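Home | Notebook | Mixes | Transfers | Archive | Contact

Notebook — Patano tape transfers and download set, May 2026
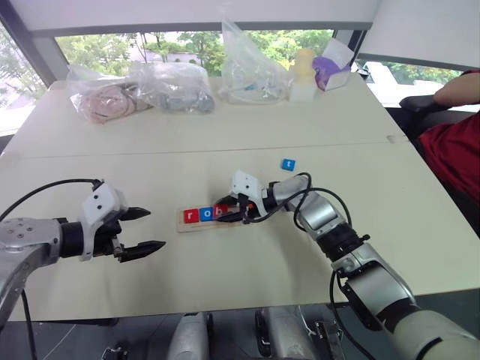
Word-building puzzle, white tables.

Continuing the Patano compilation. The source is the box of cassettes Edileuza Lacerda sent, plus the Vernar seven-inch sides already digitized in December. Target is one download set, split in 3 parts, lossless, with a separate MP3 version for people on slow connections.

Deck azimuth was off again. The first pass of the Osagie live tape sounded dull on the right channel and the mono sum was comb filtering above 6 kHz. Reset by ear against the mono announcement at the head of side A, then checked on the phase scope. Second pass is usable. Deleted the first pass so it does not get mixed up with the second one again.

Dolby: the Osagie tape is marked B but plays back wrong with B engaged. Hiss pumps on the decay of the guitar. Transferred flat. I suspect the J-card was reused from another cassette. The Lakura demos are unmarked and sound fine flat as well.

Speed: Lakura tape 2 runs sharp. The organ on the second song should sit at A440 going by the studio version, and it reads 454. That is a little over half a semitone. Corrected by resampling the whole side in one operation — no separate pitch and time processing. After correction the mains hum lands close to 60 Hz, so I trust the number. Tape 1 needed nothing.

Noise reduction: none on the Lakura material. Light declick on the Vernar sides only, manual, no batch. The automatic setting was eating the rimshots on "Vernar 2" and I would sooner hear the clicks.

Levels: no limiting. Matched by loudness between sources, then pulled the Osagie set down a further 2 dB because the audience noise makes it feel louder than it measures. Left the gap between side A and side B as a hard fade, with the flip in the middle of the long song. There is a second copy of this tape somewhere with the flip in a different place. Edileuza thinks her cousin had it. If it shows up, the two could be joined.

Sequence as it stands:
Part 1 — Lakura demos, tape 1 then tape 2
Part 2 — Vernar sides, then the Patano radio session
Part 3 — Osagie live, complete

The radio session has an announcer talking over the intro of the opening song. Keeping it. Edileuza wanted it trimmed, but the station name is in there and it is the only evidence we have for where the session was broadcast.

Artwork: J-cards scanned at 400 dpi, saved as TIFF, reduced copies for the download folder. The Lakura tape 2 card has the track order wrong. I tagged the files by what is on the tape and noted the printed order in the text file.

To do:
- Checksums for all parts
- Confirm title of Lakura tape 2, fourth song (card is smudged)
- Clean heads and pinch roller before the next box
- Ask Edileuza about credits for the Patano session, the drummer especially
- Re-upload part 2, the archive fails its test at the last file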